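Getting Back Into Watercolor After Twenty Years Away

January
by Marlina Raju

I painted all through high school and then stopped, the way people do. Work, moving apartments, a box of dried-up tubes that came with me to 4 different addresses and never got opened. Then this winter my neighbor was clearing out her closet and handed me a half-used pad of good paper, and I sat down that same night and painted a pear. It was a terrible pear. I was so happy!

So I've been at it every evening since, usually from 9 until my eyes give out, and I want to write down what I'm relearning while it still feels new.

First, water. I had forgotten how much of this is just waiting. You put down a wash, and if you touch it again too soon you get those cauliflower blooms all over your sky. I used to hate them. Now I drop clean water in on purpose to see what they'll do, and a couple of times I've gotten a really lovely cloud out of it.

Second, boats. I am hooked on boats. The hull is a simple curve until you try to draw it from the front, and then it turns into a banana or a shoe. I filled most of a sketchbook with shoes before I got one that looked like it could float.
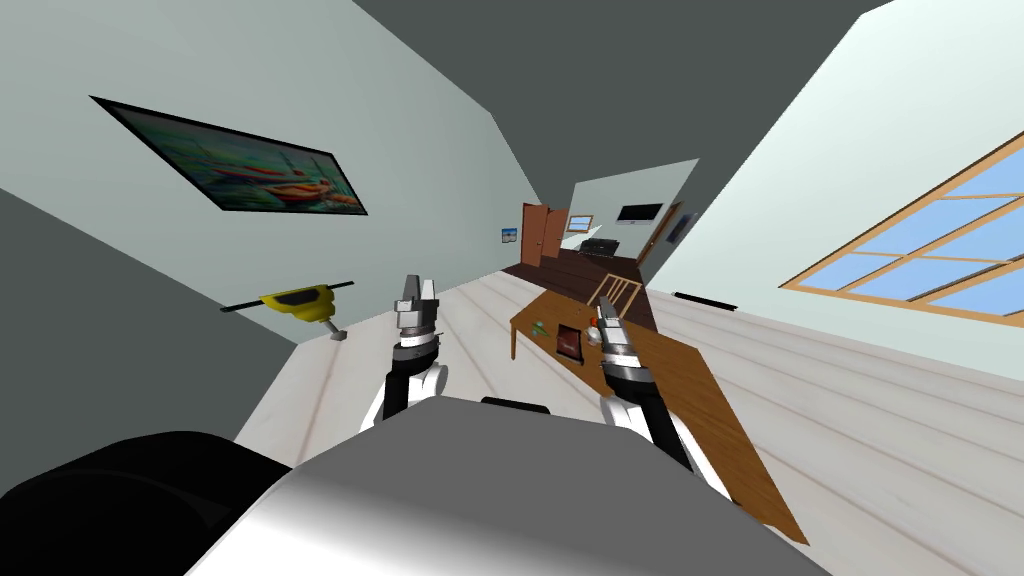
The trick that helped me most was painting the water before the boat. I lay in a loose green, tilt the board so the color runs, and leave a white gap where the hull will go. Once it's dry I fill the gap with something warm, orange or a brick red, and let the bottom edge go soft so it melts into its own reflection. If you can make out every plank, I've gone too far. Squinting helps. So does a brush that's too big for the job, and I've been using a fat old mop for nearly everything.

Third, and this one surprised me, cheap paper was the whole problem back then. I thought I was bad at washes. I was painting on stuff that buckled the second it got damp! If you're starting out, buy student paint if you need to, but get a small pad of decent cotton paper and cut each sheet into quarters. The little pieces take the pressure off, too.

I have 57 of those quarter sheets in a shoebox now. Maybe 3 of them I'd show my mother. But I go through the box sometimes with a cup of tea, and I can see the blues getting cleaner and the shadows getting braver, and that makes me want to go fill the water jar again.

Next I want to try fog. I have no idea how you paint fog, so if you do, please leave me a comment and tell me where to start.

Last updated: January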